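Zurnimdale Neighbors > Food & Garden > Does anyone still salt eggplant?

pantrymoth
Making my aunt's eggplant bake for a thing at church and her card says to salt the slices for an hour and squeeze them out. I have never once done this. Am I ruining it? It serves a crowd so I'd like to know before I buy 4 big ones.

dill_or_no_dill
Skip it. Salting was for the old bitter kind. What they sell now is sweet enough and you just end up with a salty dish and a wet kitchen towel.

Brandão
Going to disagree with dill. Bitterness was never the point for me, it's the oil. Unsalted slices drink up everything in the pan and then the whole bake is greasy. I do 200 grams of salt in a colander over the sink (yes that's a lot, you rinse it!) and they fry up so much better.

dill_or_no_dill
200 grams?? Are you curing a ham?

Brandão
You RINSE it.

hattie_in_june
I roast mine on a sheet pan with the oil brushed on, and then it doesn't matter if you salted or not. 425 until the edges go brown. My mother would be horrified but she isn't the one scrubbing the stove.

pantrymoth
Ooh, I like the roasting idea. Do you peel them first? The card doesn't say and my aunt just says "do what looks right" when I call her.

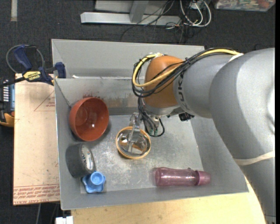

Conceição Serrano
I never peel if they're small and shiny. The big ones, yes, I take off stripes and leave the rest so the slices hold together. And I'm with Brandão on the salt, sorry dill, though half an hour is plenty and a couple of spoonfuls does the job. Pat them dry before they go anywhere near oil. If you're roasting like Hattie does, put parchment down or you'll lose the bottoms.

dill_or_no_dill
Fine, I'll salt one and not the other this weekend and my husband can pick blind. He'll say they both need cheese.

pantrymoth
Going with stripes, half an hour of salt, and the oven. Does it freeze okay if I make 3 pans?

hattie_in_june
Freeze it before the top layer of cheese goes on. Thaw in the fridge overnight.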